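Open day at the Itberg cylinder works

The Itberg works opens to the trade once a year, and I went over on August 25, 2026. They make euro cylinders, cam locks and padlocks there, and since June they have also been cutting replacement wafers for older car door locks. I wanted to see the wafers, as most of my work is vehicle entry and worn locks.

Our group was taken round by Anežka Mikuš, who runs the pinning section. We started with the brass bar store and went on to the machines that turn the plugs. The keyways are broached in one pass. I had expected several. Broaches are changed by part count and the old ones go back to be reground.

Pinning is done by hand for the keyed-alike and master-keyed orders and by machine for everything else. The hand benches take orders of up to 28 cylinders. Every finished cylinder is tried with both its keys before it is boxed. I asked how many fail and was told it depends mostly on the key blanks, which they buy in.

The wafer line is smaller than I thought, 2 presses in a side room. Wafers come in the usual depths and are stamped with the depth number on one face. They sell them as the Vullow kit, 662 pieces in a case with springs. I compared a few against worn ones from my own van and the fit in the plug was good. The springs felt a bit stiffer than the originals. I would try them in a customer's ignition only after testing on a scrap lock.

After lunch there was a talk on anti-snap cylinders, which I skipped, and a bench session with practice locks from Atine and Masanja. The Masanja lock has a cutaway housing, so you can watch the wafers drop as you work the pick. It's good for a beginner. The Atine one is closed and gives much clearer feedback. I bought one.

A case of 662 wafers is fine in the workshop but too wide for the shelf in my van, so I will split mine by lock type. Small cartons stood in an open bin will do for that. A black plastic one like the bin with the dark green box in it suits me, as it can sit on the floor beside the job and you can reach in from above. The trade counter closes at four on open days, so buy before the bench session.
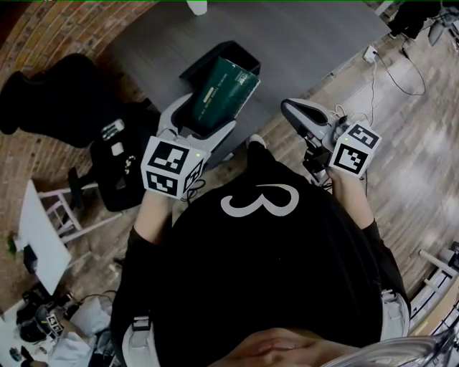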